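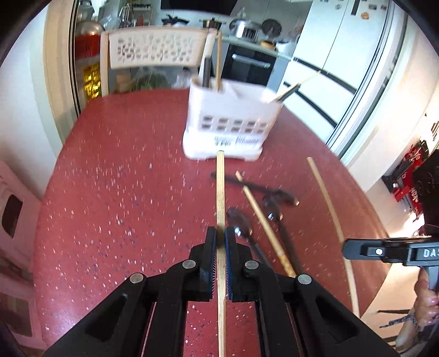 How long should one recording with hand-held grippers be?

As long as one complete task, from the first reach to the release of the last object. A recording that stops in the middle of a grasp should be marked incomplete and kept apart from the finished ones.

The rules below cover tabletop work in people's homes, using chopsticks, spoons and a utensil holder as the task. They can be used for most small-object jobs.

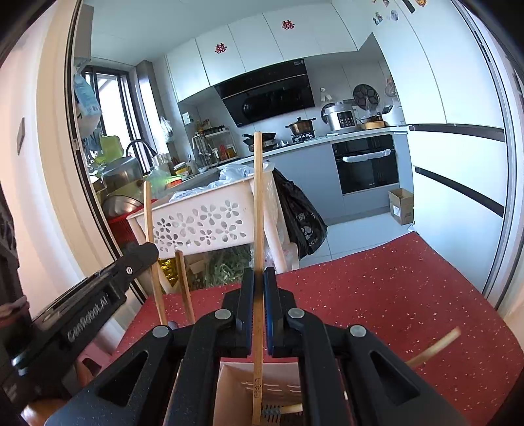 By Naomi Rotich
Reviewed by Geetha Naidu for the Dudasum handling guide
Updated in October

Before you start

Get permission from everyone who lives in the home, in writing. Tell them which rooms will show in the background. Kitchens open onto other rooms more often than people expect, so ask about letters, family photos and medicine labels, and put away anything they don't want recorded.

Wipe the finger pads with a dry cloth. Close each gripper fully, open it, and close it again. If the pads don't meet evenly, fix that first. Check that straps and cables hang clear of the fingers.

Step 1. Set out the objects

Put the utensil holder where both grippers can reach it without the operator leaning. Lay the chopsticks and spoons down in a loose pile, crossing each other. Neat rows are easier to pick from but they teach very little. Change the pile between recordings. Leave product labels on if they came that way, and write down that you did.
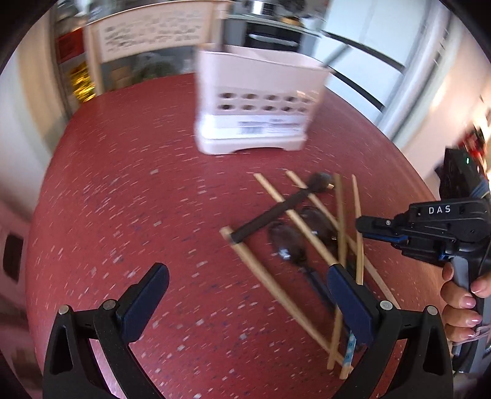

Step 2. Pick and place

Take the top stick first. Close on it slowly, lift it clear, and turn it upright before you move it over the holder. Lower it until it touches the bottom, then open the fingers. Don't drop it in from above.

Use the grippers only. If an object rolls to the floor, end the recording and start a new one. Bare hands reaching into the task area are the most common reason we reject a file. At Kariuki we went through 938 recordings and rejected 137, mostly for that.

A slip is fine. Let the object fall back on the table and try again at the same speed. Leave failed grasps in the file and label them. 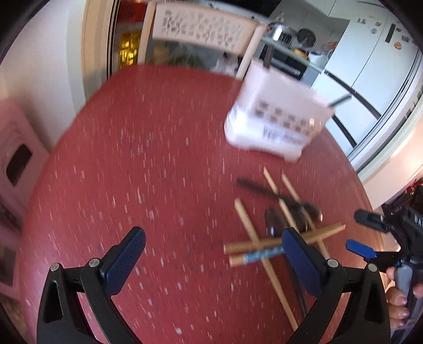
Fast head or hand movement is a separate problem. It smears small objects, and thin sticks suffer most. Pause for a moment before each grasp so there is a steady view of the pile.

Step 3. Rest and log

Stop after 20 minutes and put both grippers down. Wrists tire before people notice. Note the operator, the object set and any labels, then have a second person check 4 recordings from the batch before it is sent on.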